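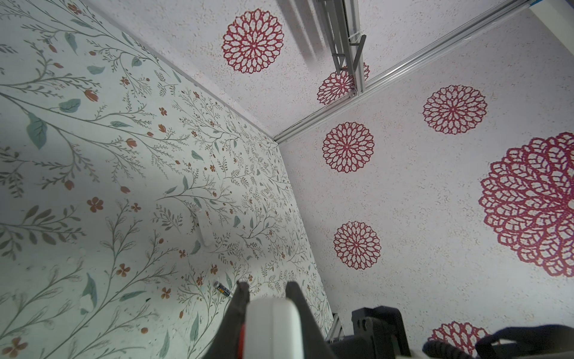
Week 3: Cooking Eggs With Vegetables and Dairy

Home Cooking Basics, evening course
Instructor: Mared Humphreys
Handout revised Jul 12, 2022

What this session covers

Last week was stocks and simple soups. This week is baked egg dishes, meaning anything where beaten eggs are mixed with other ingredients and set by heat in a pan or a dish. The frittata is the one we cook in class. The strata and the crustless quiche are in the notes because people always ask about them, and because the method is mostly the same.

Read the section on moisture before you come. Most of the trouble people have with these dishes starts there.

Eggs and how they set

Egg white and egg yolk do not set at the same temperature. The white starts to thicken first and the yolk follows. When the two are beaten together the mixture sets over a range, and adding milk or cream raises that range a little. A frittata with a lot of milk in it takes longer to cook and stays softer.

If you keep heating past the point where the eggs are set, the proteins tighten and push out water. You will see this as a thin liquid on the plate and small holes through the slice. The dish is still safe to eat but the texture is rubbery. Take it out while the center still moves slightly when you shake the pan. It will finish on its own heat.

Beat the eggs only until you can't see streaks of white. A fork is fine. Long whisking adds air, and the frittata puffs up in the oven and then falls.

Dairy

Whole milk is what we use in class. Two percent works. Skim milk gives a weaker set and a slightly gray color. Half-and-half or cream gives a richer result, closer to a quiche filling.

Sour cream and plain yogurt can replace the milk. Loosen them with a spoonful of the beaten egg first or they stay in lumps.

Unsweetened soy milk is the nearest match if you don't use dairy. Oat milk is often sweet, so taste it before you pour it in. You can also leave the liquid out completely and use one more egg.

Cheese: hard, aged cheeses add salt and flavor without much water. Fresh mozzarella adds a lot of water, so drain it and pat it dry. Feta is salty enough that you should cut the salt in the egg mixture by half.

Moisture in vegetables

Raw vegetables give up water as they heat. If they do that inside the egg mixture, the water has nowhere to go and the eggs set around wet pockets. Cook the vegetables first, and let the steam leave the pan before the eggs go in.

Mushrooms: slice, cook over medium-high heat in a wide pan, and do not salt until they have browned.

Zucchini: grate or slice thin, salt, leave in a strainer for 20 minutes, squeeze, then cook.

Spinach: wilt, cool, and squeeze in your hands. A large bag comes down to a small handful. Frozen spinach is fine and needs the same squeezing.

Onions and peppers: cook until soft. They don't need draining.

Tomatoes: take out the seeds and the liquid around them, or lay slices on top near the end.

Potatoes: boil or roast first. They will not cook through in the time the eggs take.

Class recipe: onion and pepper frittata

Serves 4. You need a 10-inch skillet that can go in the oven. Check that the handle is metal.

8 large eggs
1/3 cup whole milk
1/2 teaspoon salt
Black pepper
2 tablespoons olive oil
1 medium onion, sliced thin
1 red bell pepper, sliced thin
3 ounces sharp cheddar, grated
A small handful of chopped parsley

1. Heat the oven to 400 degrees F with a rack in the middle.

2. Warm the oil in the skillet over medium heat. Add the onion and pepper with a pinch of the salt. Cook 10 to 12 minutes, stirring now and then, until soft and starting to color.

3. Beat the eggs with the milk, the rest of the salt, and some black pepper. Stir in half the cheese and all the parsley.

4. Spread the vegetables evenly in the skillet. Pour the eggs over. Leave them alone for one minute, then pull the set edges toward the middle with a spatula and tilt the pan so the liquid egg runs underneath. Do this for 2 minutes.

5. Scatter the remaining cheese on top and move the skillet to the oven. Start checking after 8 minutes. The edges should be firm and the center should wobble a little.

6. Rest it 5 minutes before cutting. Put a dish towel over the handle as soon as the pan comes out of the oven. The handle stays hot for a long time and every term somebody grabs it.

Cooking for safety

The usual advice for egg dishes is 160 degrees F in the center. If you have an instant-read thermometer, use it on the thickest part and go in from the side. Anyone cooking for small children, older people, or someone who is pregnant should check the temperature and not go by the wobble alone.

Leftovers go in the refrigerator within 2 hours. Eat them within 3 days. Frittata reheats best covered, in a low oven. The microwave works on half power.

Strata

A strata is bread, cheese, and cooked vegetables in a baking dish with egg and milk poured over. It needs much more milk than a frittata because the bread soaks it up. For 6 cups of bread cubes use 6 eggs and 2 1/2 cups of milk. Use stale bread, or dry the cubes in a low oven. Press the bread down into the liquid, cover, and refrigerate at least one hour. Overnight is better. Bake at 350 degrees F for 45 to 55 minutes.

Rhun Gough asked last term whether sandwich bread would do. It will, but it breaks down and you get something more like a pudding. A country loaf holds its shape.

Crustless quiche

Use 4 eggs to 1 1/2 cups of half-and-half in a buttered 9-inch pie dish. Bake at 325 degrees F until just set, 35 to 45 minutes. The lower oven temperature matters more in this one, as there is no crust to protect the edges.

Common problems

Stuck to the pan: not enough oil up the sides, or the pan was cold when the eggs went in.

Brown underneath and raw on top: the burner was too high, or it stayed on the burner too long before the oven.

Watery slices: see the moisture section. If the vegetables were dry, then it was overcooked.

Bland: salt the vegetables as well as the eggs. Taste the vegetables before you add anything to them.

Flat and dense: the pan was too wide for the number of eggs. In a 12-inch skillet use 12 eggs, and give it a few more minutes in the oven.

Working in pairs

Hertta Manninen and Ieuan Griffiths have the station nearest the sink and will start their onions first so that the ovens are not all opened at once. Everyone else starts when the first pans go in. Keep your own cutting board and knife, and wipe down between the vegetables and the eggs. Wash your hands after cracking eggs.

Before next week

Make one frittata at home using a vegetable that is not onion or pepper. Write down the vegetable, how you cooked it, how long the pan was in the oven, and what the center looked like when you cut it. A few lines is enough.

Bring an apron and a container with a lid. Week 4 is rice and other grains. If you have to miss it, tell Caradog Llewellyn at the front desk so he can put you in the August group for that session.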